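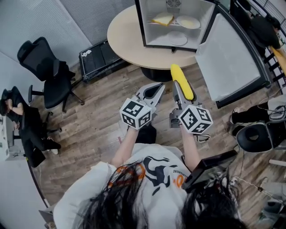 Ticket 234, Rarkura open day. Raised by Catarina Falcão, 2024-04-13. Right gripper dropped off the tracking list twice during the visitor demo. The left one stayed on throughout. Both drop-outs came on the fridge task, with the corn in the right jaws and the fridge door open. Marker cube checked for dirt, none found. 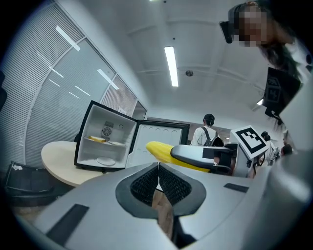
Restarted the Volten receiver, no change. Nuno Godinho swapped the USB lead and ran 94 seconds without a fault. Old lead binned. Leaving open until the Griffiths visit.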